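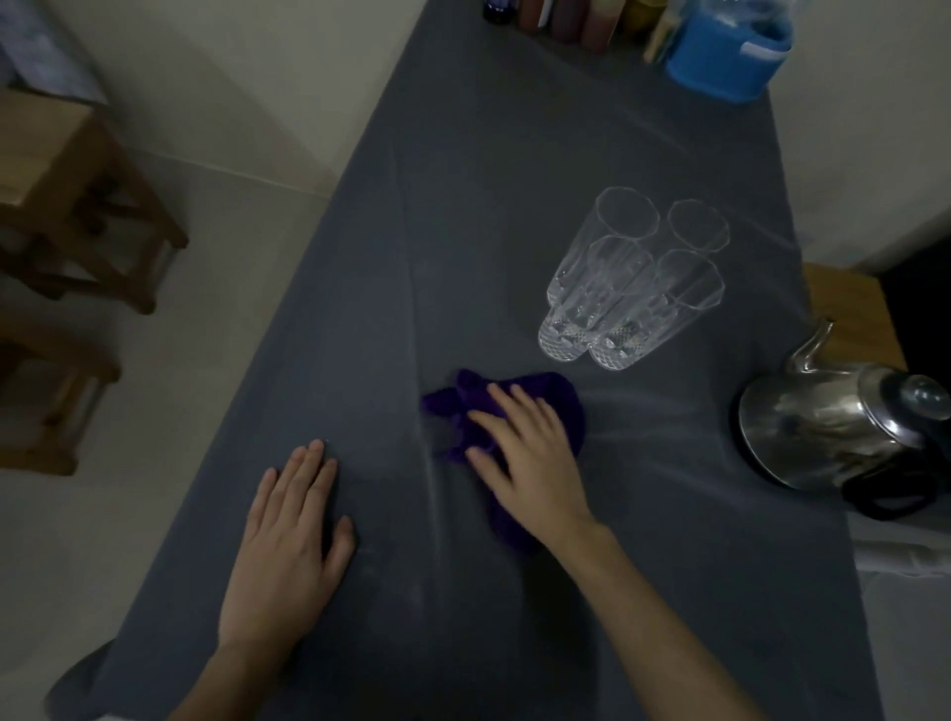

Tea room refit: progress to Jan 8, 2023

The Nelter grant of 2,000 has paid for the tablecloths, the glassware and a first order of jars. We have 200 left, and it is set aside for shelf brackets.

The long table now has its dark gray cloth. Lint shows up on it, so wiping it down with a cloth is part of the setup routine before each session. The tall cut-pattern glasses came from Prarkano — 60 in all, two returned chipped and credited. The steel kettle stays on the table with the glasses.

Still to do:

Label the jars and bottles at the far end.
Fit the second shelf, delayed by the supplier.
Buy a spare cloth for the long table.

We seated 90 guests over the first four sessions. The next report will come at the end of February, with receipts.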